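Savness Surgical Instruments User Group
Minutes of the March meeting

Present: Maritza Restrepo (chair), Afia Antwi, Brayan Benavides, Brayan Condori, Walter Bermúdez (minutes)
Apologies: none received

1. Minutes of the last meeting
Agreed with one correction. Under item 4, "retractor blades" should read "retractor arms". Walter to amend the stored copy.

2. Matters arising
The loan set of Alar bone punches has gone back to the supplier. The delivery note was signed at both ends and the matter is closed.
The updated reprocessing instructions for the Tovar handles have still not arrived. Brayan Benavides has written twice. Maritza will ring the supplier's regional office before the next meeting.

3. Droso cranial retractor - trial in theatres
Afia reported on the trial so far. The retractor has been used in 16 cases, all of them planned. Surgeons like the low profile of the side arms and the way the locking joint can be set with one hand. Two scrub staff found the joint stiff when wearing double gloves. A third said it loosened up after the first few cases and was no trouble after that.
The flat blade was preferred to the curved one in nearly every case. Afia asked whether the curved blade needs to be in the tray at all. It was agreed to leave it in until the trial ends and then look at the usage sheets.
There was one case where the clamp to the head frame had to be refitted before the first incision. No harm came of it and the case went ahead. It has been logged in the usual way. Brayan Condori will check whether the clamp was fully seated, as the supplier's booklet shows two different positions and the wording is poor.
Usage sheets are being filled in well by the day team but less so in the evenings. Maritza asked that sheets be kept with the tray and not on the trolley.

4. Tray contents and weight
The combined tray is heavier than staff would like. Brayan Benavides proposed splitting it into a basic tray and an extras tray, with the punches and the long forceps going in the second. This would mean more wrapping and one more label per case, but the basic tray could be lifted by one person without trouble.

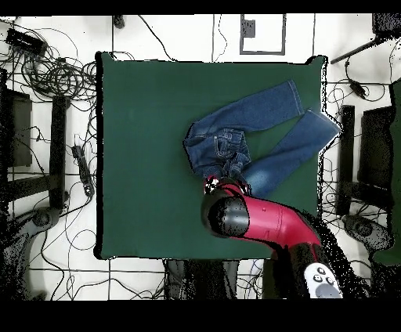
Afia was against splitting the long forceps from the rest, as they are asked for early in most cases and opening a second tray every time would save nothing. She would support the split if the forceps stayed in the basic tray and only the punches moved. Brayan Benavides was content with that.
Agreed: trial the split on 3 trays, with the long forceps in the basic tray. Review at the next meeting.

5. Sterile services turnaround
Walter gave the figures. The target for an urgent tray is 6 hours from collection to return. This was met for most trays in the period. The late ones were nearly all held up at inspection, where the small hinged items need to be looked at under the magnifier.
A second magnifier has been asked for. The request is with the equipment budget and no date has been given.
Brayan Condori asked whether trays could be collected earlier in the afternoon. Walter said the porters' round is fixed until the new rota comes in, but he will raise it then.

6. Training
Two sessions on the Droso retractor are to be run by Afia, each lasting 60 minutes, in the seminar room next to theatres. Places will go first to scrub staff who have not yet used it. The supplier has offered to send someone - the group preferred to run the first session in house and invite the supplier to the second.

7. Any other business
Old paper count sheets are still turning up in some trays. These should be thrown away and replaced with the current version.
Maritza will be away next month and Brayan Condori will take the chair.

The meeting closed at 4.40 pm.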